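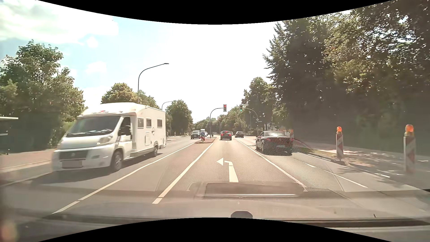 Paraskevi Stergiou told me I was too old to learn to type properly, and that she would teach me anyway, Tuesday at seven, bring a sweater. That was her whole sales pitch. I went, I was terrible, and I came back the next week with a thicker sweater.

So hello, I'm Themis Vasilakis, and I run the Clenmont Evening School. If you found us because you typed "bookkeeping class near me that isn't scary" into a search box, you're in the right place (a surprising number of you do exactly that, and I love it).

We teach grown-ups the office stuff that everybody else seems to have picked up somewhere along the way. Typing. Spreadsheets. Writing a letter to the tax office without losing your temper. Double-entry bookkeeping, which sounds awful and is my favorite thing in the world. We also have a Greek conversation group that began as people chatting in the hallway after class and got so loud we had to give it a room.

How we got going

Paraskevi started the school upstairs from the old Ververidis print shop, with secondhand desks and a kettle that tripped the lights if you ran it with the heater. She'd kept the books at Ververidis for most of her working life, and the younger staff kept asking her how she did it, so she began staying late to show them. Then their cousins came. Then the cousins' neighbors came, and at that point she put a sign on the door.

I was one of the neighbors. I had a small upholstery business and a shoebox full of receipts, and I was fairly sure that the shoebox was a system. She looked inside it, put the lid back on and said we'd start with something easier. It took me a whole winter to get my accounts straight! When I finally balanced a month to the penny I made her come over and look at it, and she found a mistake in the date.

I helped with the beginners after that, then I taught them, and when she wanted to hand over the keys I said yes before she'd finished asking. She still comes in for the advanced bookkeeping group and she still wears two cardigans. 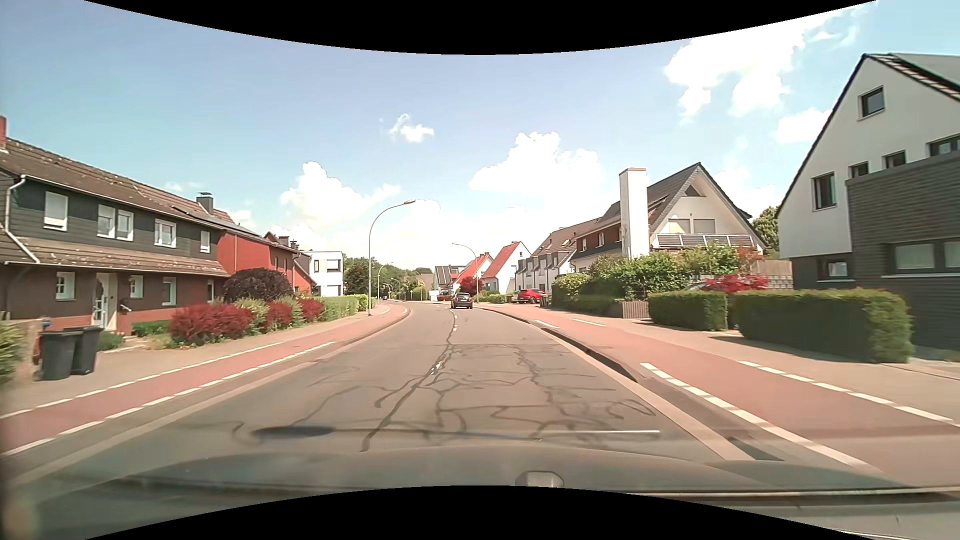

What I kept from her way of doing things is the size of the classes. We stop at 12 people, and if a class fills up we'd sooner open a second one than squeeze in more chairs. You get a desk to yourself, you get a teacher who knows what you did last week, and you get to ask the same question as often as you need. I asked what a debit was every single week until Christmas.

What a class is like

Doors open early and there's tea. We talk through one new thing, then you try it with your own papers if you've brought them, or with our practice company if you haven't. The practice company is called Timurent. It rents out folding chairs and party tents, and it's been running at a loss for as long as I've worked here. Students get very attached to it. One group wrote it a proper business plan, and another fired the imaginary manager, and both of those are pinned up in the hallway if you want a read.

There's homework but I won't chase you for it. There's a test at the end of the bookkeeping course, and you can take it again if it goes badly, as I did.

Most of our spreadsheet classes use Satell, the little course workbook we put together ourselves and keep rewriting. It's printed on paper, in big type, with wide margins to scribble in. The newest version comes out in September and I'm already finding typos in it, so please bring a pencil.

Who comes

All sorts! People going back to work after raising kids, people who've been handed the accounts at their job with no warning, bakers, a retired ferry pilot, a mother and daughter who sit at opposite ends of the room so they won't argue. You don't need any certificates to join. If you can read this page you can take the beginners' course, and if reading it was a struggle, call us and we'll talk about the reading and writing group instead — it's a lovely bunch and they bring cake.

Coming to see us

You're welcome to sit in on a class before you sign up, no charge. Ring the lower bell, since the upper one belongs to the dentist and he's been very patient. We're up two flights and there's no elevator, but the beginners' course also runs in the ground floor room on request, so just say so when you call.

And yes, bring a sweater. The heating is better than it was, but only by the kettle end.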